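Grapes, and a slow sort of evening

August, just after nine in the evening

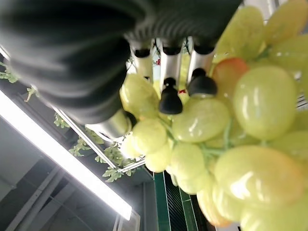 Green grapes, with a bit of a blush on one near the top.

I had every intention of writing something sensible tonight, about the bathroom tiles or the letter from the insurance people, but I've been eating grapes since supper and so grapes it will have to be. They are the pale green sort, oval and shiny, and I do love it when you find the odd one that has gone reddish-orange on one side, as if it had been sitting nearest the window. I always save those for last and then forget and eat them in the middle.

I bought them at the little market in Sililitz this morning, on the way back from dropping off the curtains. The stall had two kinds, the dark ones from Plostia and these, and I stood there dithering for so long that the woman behind me went round. I came home with far too many – my mother would have said a bunch like that was for a wedding – and then had to move the butter and half a cabbage to get them into the fridge.

I washed them in the big Hubmann colander, the one with the wobbly foot, and spread them on a tea towel. I never pull them off the stalk first. My aunt used to snip hers into tidy little sprigs with the nail scissors (clean ones, she insisted) and put 3 on the side of every cheese plate, and I think of her whenever I find myself tearing at a bunch like a bear.

A few went into a chicken salad at lunch with some walnuts, and that was lovely, though it wanted more lemon. I've put 24 in the freezer on a saucer, for the hot afternoons, and shall no doubt find them at Christmas. The rest I'd like to take along to Sastura if the weather holds and the trains behave themselves.

The plums on the back wall are nearly ready as well, so it will be all jam jars here soon. Must look for the lids. I'm fairly sure they are in the box under the stairs, behind the paint.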